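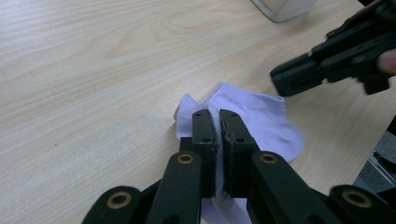

Bemonau Laundry and Linen Care has served households in the Trerness area since its founders opened a single counter on Villanueva Street. The company provides washing, drying, folding and mending for private homes, boarding schools and residential care providers. It remains independently owned and employs 38 people at two locations.

## Our Work

The greater part of our business is ordinary household laundry. Customers bring us shirts, towels, bedding, children's clothing and a very large number of socks. Each order is weighed and tagged at the counter, washed apart from every other order, and returned folded in a paper-wrapped bundle with the customer's order number on the front.

Folding is done on tables in the finishing room at our Ondholm location. Shirts and blouses are buttoned at the collar before they are folded. Towels are folded in thirds lengthwise and then in half. Fitted sheets are squared at the corners and placed with the matching flat sheet and pillowcases, so that a bed may be made from one stack.

## The Sock Table

Socks are handled separately from all other items. They are small, they turn inside out in the wash, and they are easily carried away inside a pillowcase or a trouser leg. Every order that contains socks therefore passes over the sock table before it is wrapped.

At the table, each sock is turned right side out, smoothed from the heel and checked along the toe seam. Pairs are matched by color, length and knit. They are laid flat one on top of the other and folded once at the ankle. We do not roll socks into balls, as the practice stretches the cuff. Customers who prefer rolled pairs may ask for them at the counter, and the preference will be kept with the account.

A sock without a partner is returned with the order in a small envelope marked "single." If its partner is found later, it is held at the counter for the customer's next visit. Socks that cannot be traced to any order are kept for 6 months, after which they are washed again and passed to our mending room for use as patching material.

Last year the sock table reunited 1,084 pairs that had been separated before reaching us or in the course of handling. The figure is posted in the front window each January, and customers have come to ask after it.

## Mending

Our mending room accepts small repairs on any item that we launder. These include darning at the heel and toe, replacement of buttons, closing of open seams and new elastic in waistbands. Repairs are carried out only with the customer's approval. When a hole is found during folding, the item is set aside with a paper slip, and the customer is asked at pickup whether the work is wanted.

Darning is done by hand in a thread as close to the original color as we can supply. Very fine knits and hosiery are not accepted for darning.

## Schools and Residential Care

Bemonau has provided weekly laundry service to boarding schools and care residences since its second year of operation. Clothing in these orders belongs to many different people, and we ask that each item carry a sewn or ironed label with a name or number. Labels may be ordered through our office and attached by our staff before the first wash.

Orders are sorted by label after drying and returned in individual bags. The matching of socks is included in this service at no additional charge.

## Our Commitments

We use unscented detergent unless a customer requests otherwise. Wool and other delicate knits are washed in cold water and dried flat. An item damaged in our care is repaired or its value credited to the account, and the customer is informed at pickup.

New employees spend their first weeks in the finishing room, including time at the sock table, before moving to the machines or the counter.

## Visiting Us

The Villanueva Street counter accepts orders from 7:00 a.m. The Ondholm location receives school and residential orders by arrangement and is open to household customers in the afternoon. Both locations close for one week in June for maintenance of the boilers and dryers. Notice is given at the counter and printed on the order slip.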